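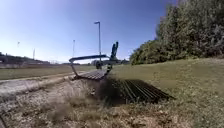
Item 3: drainage grate and bench beside the gravel path, Drastov reserve.

Drastov Reserve Drainage and Furniture Working Group
Minutes, 2024-04-24
Site office, Pristirstead

1. Previous minutes
Accepted with one correction. Under item 4, "outlet pipe" to read "inlet pit".

2. Actions carried forward
2.1 Asset numbers for the path furniture have been entered in the register. Closed.
2.2 Survey levels for the mown area beyond the path not yet received from Dredulel. Carried forward.
2.3 Key to the maintenance gate returned. Closed.

3. Grate G22 and adjacent bench
3.1 Location. The grate is set into the grassed slope in front of the bench, with bare dirt and gravel on the lower side. Grass is growing up between the bars at one end.
3.2 Debris. Members discussed the soil and small stones at the front edge of the grate. Agreed that the edge be cleared by hand to a width of 163 mm and the material carted away, not spread on the slope.
3.3 Ground cover. The bare patch is to be raked, topsoiled and reseeded. Sowing before June was preferred. One member asked for turf instead. Not supported on cost, and the seed specification used at Ardeleanu will apply.
3.4 Bar spacing. The register gives no clear opening for this grate. To be measured on site and recorded. If the spacing does not suit the bicycle standard, a replacement is to be priced. The diagonal set of the bars is to be noted in the same entry.
3.5 Bench. Seat slats, backrest rail and leg fixings to be checked at the same visit. The upright at the end of the bench is not listed in the register. Contractor to confirm whether it is part of the bench assembly and whether it is to be retained.
3.6 Access. The question of moving the bench away from the grate was raised. Deferred until the footing drawings are found.

4. Gravel path
4.1 Wheel ruts were reported. Maintenance vehicles are to keep to the gravel and stay off the mown grass.
4.2 Top-up gravel to match the existing colour. Order of 5 tonnes approved, to be delivered to the Pristirstead depot.

5. Street lamp
The lamp behind the bench is under a separate maintenance agreement. Column number to be passed to Dredulel for their schedule. No other action.

6. Budget
Balance of the minor works line is $89 after the gravel order. Topsoil and seed to be charged to the grounds line.

7. Actions
Clear front edge of G22: grounds crew
Measure bar spacing and update register: asset officer
Inspect bench and identify upright: contractor
Chase survey levels: secretary
Locate footing drawings: secretary

8. Next meeting
June, same venue. Date to be circulated with the survey levels.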